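Subject: Re: [Jelcombe-history] Opening up the museum room

Hi all, 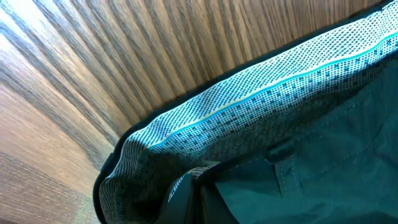 Dark fabric bag on the wood

> Does the museum room still open over the winter? My cousins
> are coming in December and would love to see the mill things.

Yes it does, from 2 until dusk, and do bring them! The Drimisville mill ledgers are out now (nearly 2,000 pages, and I've read far too many of them), plus the old ferry timetables. Kids get in free, grown-ups pay 2 dollars. If there are more than 10 of you, drop me a line first so I can put the heat on early. The side door sticks, so give it a good shove.

See you there!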